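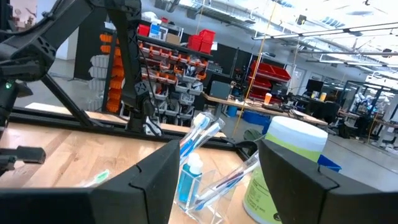

Toothbrushes in the organizer, wrist cam view

Can these things do chores yet or not
Posted by flatbed_owl, Tuesday, 7:40 pm

ok so the usual fight at work. Half the shop says robots will be doing the bathroom counter in 2 years, other half says never. I'm in the middle. Task is dumb simple on paper, toothbrushes go in the clear organizer, bottle stays where it is, counter ends up tidy. My mother in law does it in 4 seconds while talking on the phone.

We ran 36 tries of the toothbrush job last week. 26 good ones. I counted "good" as brush in a slot and nothing knocked over. Would you let that near your sink? Asking for real.

mudroom_kay
26 out of 36 is a coin flip with good manners. Call me when it does the hair in the drain.

tinsnip
no that's way better than a coin flip, do the math. And a year ago the stuff Gumitent was demoing couldn't pick up a clear handle at all, cameras just looked right thru it. Clear plastic is the worst case. Clear brush in a clear box, I'd have picked anything else to start with

flatbed_owl
yeah clear on clear was on purpose. If it only works on bright red blocks I don't care. Most of the misses were the same miss, brush goes in at a slant, hits the divider, arm keeps pushing. It doesn't know it's stuck. A kid would wiggle it.

pallet_jack_mike
Shop floor guy here. Different world. We've got a Nidusby cell loading trays on second shift and it's boring and it works. Same part same tray same spot. Household is the opposite of that, every night somebody leaves the cap off and the toothpaste on the floor. I wouldn't compare them.

mudroom_kay
Exactly what I was saying. Somebody has to set everything up nice for it first and by then you've done the chore.

flatbed_owl
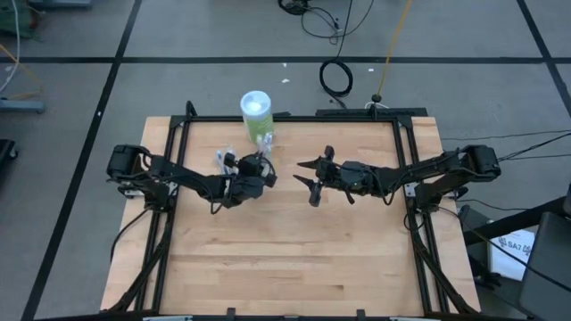 Partly agree with Mike. But two arms changes things more than people think. One holds, other one works. Small clear stuff is still a pain, you get it pinched and then the fingers hide it from the wrist camera so you're guessing where the edge is. Handing it from one gripper to the other is where I lose most of my evening. If the first grip is off by a little the second one is off by a lot.

tinsnip
are you driving it by hand or is it running on its own? makes a huge diffrence to the 26

flatbed_owl
on its own for all 36. By hand I can get it nearly every time, so it's not the hardware. The arms can do it. Knowing what to do when it slips, that's the part missing.

neon_gravel
disagree, hardware matters plenty. Two hard fingers and no feel. I swapped to the soft pads from Flamness in October and my drops went way down, same software. Try that before you blame the brain

flatbed_owl
What thickness? I tried some soft pads and the brush handles rolled.

neon_gravel
the thin ones, ribbed. Thick ones roll yeah. Put the ribs crossways to the handle

pallet_jack_mike
Also slow it down on the last inch. We cut the speed on the tray load and scrap dropped the same day. Boring answer I know.

mudroom_kay
So to sum up where we are, new pads, slower, two arms, and it still might jam my toothbrush in sideways. What does one of these cost vs. me yelling at my kids

tinsnip
kids don't hit 26 out of 36 either lol

flatbed_owl
Not cheap, not for a house. Wasn't claiming that. My question was more can it do the job at all, and I think kind of, if someone's standing there. Neagu has that writeup on retry moves, back off, turn the wrist, go again. Gonna try it with the thin pads, but one change at a time or I won't know which one helped.

neon_gravel
pads first. takes ten mintues

pallet_jack_mike
speed first, takes one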